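탁구 동호인 게시판 > 용품/장비 > 자유토론
제목: 클럽 연습구를 Tralton 무이음으로 바꾼다는데 다들 어떻게 생각하세요?

드라이브만십년
저희 클럽이 다음 달부터 연습구를 통째로 Tralton 무이음구로 바꾼다고 합니다. 지금까지는 Lehner 이음구를 썼고요. 저는 이 소식 듣고 좀 심란해서 글 올려봅니다. 셀룰로이드에서 플라스틱으로 넘어올 때도 적응하느라 한 시즌을 날렸거든요. 그때 서브 회전이 다 죽은 느낌이라 진지하게 라켓 놓을까 고민도 했었고, 러버만 네 번을 갈아탔습니다. 겨우 손에 붙었다 싶으니까 또 바꾼다네요 ㅠㅠ
시타는 목요일 저녁에 두 박스 뜯어서 해봤는데 소리부터가 다릅니다. 딱딱 소리가 좀 높고, 블록 댔을 때 공이 반 박자 먼저 튀어나가는 느낌? 제가 백쪽에 숏핌플을 붙여놔서 더 그런지도 모르겠어요. 같은 코스로 밀었는데 계속 엔드라인 밖으로 나가더라고요. 저만 예민한 건지 궁금합니다. 무이음구로 넘어가신 분들 적응 기간이 어느 정도였나요?

수비수의길
반갑습니다, 저는 반대로 대찬성입니다. 이음구는 한 박스 안에서도 편차가 너무 커요. 커트 내리다 보면 어떤 공은 쭉 깔리고 어떤 공은 붕 뜨는데 그게 제 탓인지 공 탓인지 알 수가 없잖아요. 무이음으로 바꾸고는 적어도 핑계는 못 댑니다 ㅋㅋ 적응은 3주쯤 걸렸고요. 숏핌플이면 라켓 각도를 아주 조금만 덮어보세요. 진짜 아주 조금이요!

Bjartur Skov
저는 교환학생으로 와서 한국 탁구장 다닌 지 2년 된 사람입니다(맞춤법 틀려도 봐주세요). 고향 클럽에서 같은 논쟁을 했습니다. 그때 Engelbert Kuster라는 코치님이 공 두 종류를 섞어놓고 눈 가린 채로 소리만 듣고 맞혀보라고 했어요. 다들 자신 있다고 했는데 절반도 못 맞혔습니다. 저도 못 맞혔습니다. 그래서 느낌이라는 말을 좀 의심하게 됐어요.

드라이브만십년
오 그런데 소리를 못 맞힌다고 타구감 차이가 없다고는 할 수 없지 않나요? 손에 오는 건 분명 다릅니다. 아무튼 각도 얘기는 감사해요, 다음에 해볼게요.

라버컬렉터
가격 얘기는 왜 아무도 안 하시나요. 공은 소모품입니다. 저희 구장이 작년 한 시즌에 연습구를 1,207개 썼어요. 관장님이 장부 쓰는 분이라 정확한 숫자입니다. 그중에 깨져서 버린 게 979개고, 나머지는 없어지거나 물러져서 못 쓰게 된 것들이고요. 무이음구가 한 알에 몇백 원만 비싸도 이게 다 회비로 돌아옵니다. 선수들 쓰는 장비를 생활체육이 꼭 따라갈 필요가 있나 싶어요. 신발도 그렇고 블레이드도 그렇고, 뭐 하나 새로 나올 때마다 지갑만 얇아집니다.

수비수의길
라버컬렉터님 닉네임으로 그런 말씀을 하시면 ㅋㅋㅋㅋ
근데 깨지는 건 오히려 무이음이 덜하지 않나요? 저는 그렇게 느꼈는데요.

라버컬렉터
러버는 제 돈으로 사는 거고요! 공은 다 같이 내는 돈이잖아요. 그리고 덜 깨진다는 것도 구장마다 말이 다 달라요. 저희 쪽 Pliltmont 구장은 벽이 시멘트라 그런지 뭘 써도 잘 깨집니다.

공감별사
공 고르는 걸 취미로 하는 사람입니다. 집사람이 이해를 못 하는 취미지만요. 이음이냐 무이음이냐보다 저는 진원도(얼마나 동그란가)랑 무게 편차를 먼저 봅니다. 전에 Wundon 연습구를 한 자루 사서 207개를 하나하나 굴려보고 저울에 달아본 적이 있는데, 비싼 시합구보다 고른 녀석들이 꽤 섞여 있었어요. 물론 심하게 흔들리면서 굴러가는 놈도 있었고요. 그러니까 종류 이름만 보고 좋다 나쁘다 하긴 어렵다고 봅니다. 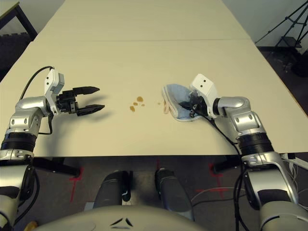 공 굴림 검사는 집에서도 충분히 할 수 있어요. 공에 유성펜으로 점을 하나 찍고 손가락으로 살살 밀어서, 끝에 가서 어느 쪽으로 휘는지 보면 됩니다. 같은 공을 세 번 굴려서 세 번 다 같은 쪽으로 휘면 저는 그 공은 서브 연습용으로 빼둡니다. 바닥은 밝은 색이 편해서 사진 속 테이블처럼 희고 긴 게 좋은데, 저렇게 판 두 장을 맞붙인 테이블이면 이음매를 넘겨서 굴리지 마세요. 눈으로는 희미한 선 정도라도 느리게 가는 공은 거기서 방향이 틀어질 수 있어서, 꼭 한쪽 판 안에서만 굴립니다. 탁구대에서 하시려면 가운데 흰 줄도 피하시고요. 그리고 수평계 하나 올려보는 거 잊지 마세요. 저는 처음에 그걸 안 해서 멀쩡한 공을 한 움큼 버렸습니다 ㅠ

Bjartur Skov
점 찍는 방법 좋네요. 저는 물에 띄워서 돌려봤는데 소금물을 만들어야 한다고 누가 그래서 귀찮아서 포기했습니다.

공감별사
소금물은 골프공이고요 ㅎㅎ 탁구공은 맹물에도 둥둥 뜹니다. 다만 너무 높이 떠서 저는 별로 못 믿겠더라고요.

백핸드플릭장인
공 검사까지 하는 건 좀 과하지 않나요? ㅋㅋ 저는 4부인데 제 실력 편차가 공 편차보다 훨씬 큽니다. 같은 공으로 쳐도 어제 들어가던 게 오늘 안 들어가요. 글쓴님도 한 달만 눈 딱 감고 쳐보시면 까먹으실 겁니다. 저희 구장에 Kilian 형님이라고 계시는데(Kilian Kälin, 3부 왼손 펜홀더) 공이 바뀐 걸 두 달 뒤에 알았습니다. 그것도 박스 색깔이 달라져서요.

공감별사
과한 거 인정합니다. 그래도 서브 연습할 때 튀는 공 하나가 섞여 있으면 감이 다 깨지지 않나요? 저만 그런가…

드라이브만십년
저도 그건 공감이요. 서브는 공이 일정해야 연습이 되죠. 근데 백핸드플릭장인님 말씀도 뼈 아프네요 ㅋㅋㅋ 제 플릭은 공 핑계를 댈 수준이 아니긴 합니다.

라버컬렉터
그럼 다들 연습구는 싼 걸로 사서 골라 쓰자는 결론 아닙니까? 제 말이 그 말이에요.

수비수의길
아니죠. 굴려서 고르고 저울에 다는 시간은 공짜인가요. 처음부터 고른 공을 사면 그 시간에 랠리를 하죠. 그리고 대회 나가는 분들은 대회구랑 비슷한 걸로 연습해야 합니다. 이음구로 연습하다가 대회장 가서 무이음구 만나면 1회전은 그냥 공 적응하다 끝나요. 제가 그렇게 두 번 떨어졌습니다. 한 번은 6부한테요!

라버컬렉터
대회 나가는 사람이 회원 중에 몇이나 된다고요. 대회파는 개인구를 따로 들고 다니면 되지 않나요. 다구 연습용 바구니에 담는 공까지 전부 바꾸는 건 반대입니다. 저희 구장 계산으로는 다 바꾸려면 대략 2,000개를 한 번에 주문해야 단가가 내려간다는데, 그걸 쌓아둘 데도 없어요.

드라이브만십년
아, 그건 저희도 비슷한 얘기가 나왔어요. 그래서 다구용은 기존 Lehner를 다 쓸 때까지 그냥 두고, 게임용만 먼저 바꾸자는 의견도 있더라고요. 저는 그게 더 헷갈릴 것 같기도 하고… 레슨은 이음구로 받고 게임은 무이음구로 치면 몸이 어디에 맞춰야 하나 싶고요.

Bjartur Skov
섞어 쓰는 건 저는 괜찮다고 생각해요. 고향 클럽에 Nadja Riedl이라는 분이 일부러 네 종류를 섞어서 다구를 받습니다. 어떤 공이 와도 놀라지 않으려고요. 그분한테 한 번도 이긴 적이 없어서 반박을 못 하겠습니다.

백핸드플릭장인
그분은 그냥 잘 치시는 거 아닐까요 ㅋㅋㅋㅋ

라버컬렉터
22222

공감별사
참, 글쓴님. 새 공은 표면에 하얀 가루가 묻어 있는 경우가 많아요. 첫 시타 때 미끄러지는 느낌이 났다면 그 탓일 수도 있으니까 물에 한 번 헹궈서 마른 수건으로 닦고 다시 쳐보세요. 숏핌플은 돌기 사이에 가루가 끼면 한동안 이상합니다. 칫솔로 살살 털어주시고요.

드라이브만십년
헉 그러고 보니 박스 뜯자마자 바로 쳤네요. 손에도 가루가 묻었던 것 같아요. 이번 주말에 몇 알 헹궈 가서 각도 조금 덮고 다시 쳐보겠습니다. 그래도 엔드라인 밖으로 나가면 그때 다시 징징대러 올게요!

수비수의길
네 꼭 후기 남겨주세요. 혹시 백 러버는 스펀지 두께 몇 쓰세요? 두꺼운 거면 그것도 좀 봐야 해요.

드라이브만십년
1.8이요. 원래 1.5 쓰다가 작년에 올렸습니다.

수비수의길
음, 그럼 저는 1.5로 다시 내려보는 것도 추천이요. 예전 러버 아직 안 버리셨으면 그거부터 붙여보세요.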